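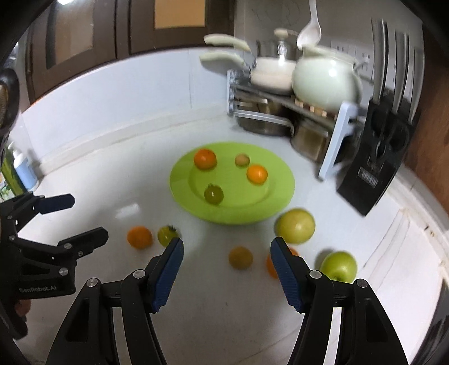 *Fig. 1: Kitchen counter task, fruit and plate, two hand-held grippers.*

**Brastdale evaluation group – review of the hand-held gripper kit**

Sunday session, Brurncombe. Chair: Mojtaba Tehrani. Supplier represented by Farahani.

**1. Previous minutes**

Accepted with one correction: the Jinent quotation excludes spare pads.

**2. Offer under review**

Farahani tabled a revised offer for 3 paired kits, with pads, charging leads and one year of software support. Price per pair is 2,052, down from 3,000. Replacement pads are now quoted separately at 300 per box. Delivery is unchanged.

**3. Kitchen task**

The fruit task uses one plate and mixed produce of different sizes, with some pieces on the plate and others on the counter. Both grippers are held by hand.
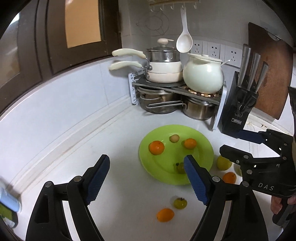
Operators asked for a written start position for each hand, as the present sheet gives only the plate position. Tehrani noted that small round fruit should stay in the set – large pieces alone would tell us little about pad grip. Farahani will confirm the permitted cleaning agents for the pads.

**4. Support terms**

The draft gives no response time for faults. Tehrani will not recommend purchase on that wording. Farahani to return a revised clause, including loan units during repair.

**5. Actions**

- Farahani: support clause, cleaning guidance, pad part numbers.
- Tehrani: revised task sheet; comparison with Jinent on equal terms, pads included.

**6. Decision**

Deferred to the June meeting. The quoted price is held until then.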